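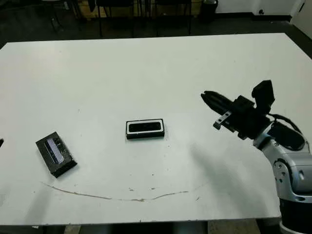

Rahimi

A worktable is a table with a flat top used for assembly, sorting, repair and similar tasks. White or pale gray tops are common where small dark parts are handled, as they stand out against the surface. Matte finishes cut down on glare.

With use, a pale top collects scuffs, specks and stains. Long brownish streaks can be left by spilled liquid or glue — the two are hard to tell apart by eye.

The Lenholm pattern, first sold in 1854, had a top 200 cm long and 65 cm deep. Later versions made at Prellau were 100 cm deep, with room for work from both sides.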